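Does boot washing at the trailhead stop weed seeds, or is it for show?

Asked by Oluwatosin Onuoha
February 24, 2024

I hike the Valdebenito preserve most weeks. Last August they put in a boot cleaning station at the north gate: a metal grate, two stiff brushes bolted to a rail, and a sign telling you to scrub before and after. The sign says it keeps invasive plants out of the creek meadow. I have my doubts. Deer walk through there all night. So do dogs, and the county mower comes in from the road covered in whatever it cut last. Has anyone seen real evidence that hikers scraping their soles changes anything? I'm willing to do it, but I'd like to know if I'm helping or just making the preserve office feel better.

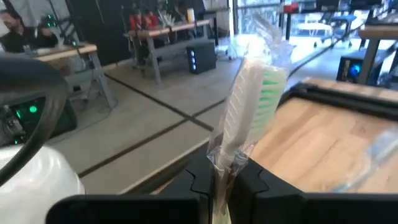

Invasive Species & Pests

2 answers, sorted by votes

Garnet Landry

Some of each, I'd say.

Seeds do travel on boots, and that part isn't in dispute. Small ones get packed into the tread with mud and can ride a long way before they drop out. I pulled weeds at Brulevbridge for six seasons and the first patches of garlic mustard nearly always showed up along the trail edges and at the parking lot. You could argue that's where we looked first, and you'd have a point. We did look there first.

What I don't buy is the idea that a brush on a rail takes care of it. Most people give each foot a couple of swipes and walk on. The mud that matters is up under the arch and in the laces, and a wide bolted brush won't reach it. Socks are worse than boots for anything with a hook or a burr, and no station I've seen does anything about socks.

If you want to do it properly, do it at home:

Knock the dry mud off over a trash bag, never over the lawn.
Go along the lugs with something narrow. An old toothbrush is fine.
Pull the tongue out and check the crease behind it.
Turn your cuffs and socks inside out and pick them clean.
Tie the bag shut and put it in the trash, not the compost.

It takes me under five minutes.
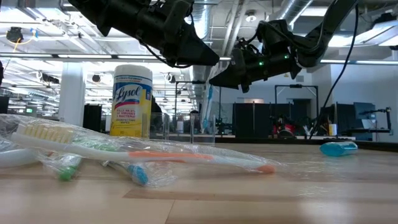 As for the grate, look at what's growing underneath it. At Brulevbridge ours had a nice ring of seedlings by the second spring, because no one was assigned to clear it. A station that isn't emptied is a seed bed at the front gate. Ask the preserve office who empties theirs and how often. If they can't tell you, I'd scrub at home and skip the grate.

You're right about the mower, by the way. I'd worry about that before I worried about any hiker. Ask whether it gets cleaned between sites.

Jummai Nnaji

Just use the station, it's free and it takes a second. My cousin works in parks and they wouldn't spend the money if it didn't work.

Comments

Oluwatosin Onuoha: Thanks, Garnet. I went back and looked under the grate. There's a lot of green coming up and I can't identify any of it. I've emailed the office about that and the mower. Jummai, I've seen parks spend money on plenty of things.

Ifeoma Briggs: Deer do carry seeds, but they don't drive in from four counties away. That's the difference with people - distance. I still wouldn't trust the sign's claim until they publish before and after plant surveys for the meadow. Did they even do a "before"?

Garnet Landry: Good question, and I'd bet against it. If they did, it should be in the management plan. Oluwatosin, post a close photo of the leaves if you go again and I'll take a guess at them.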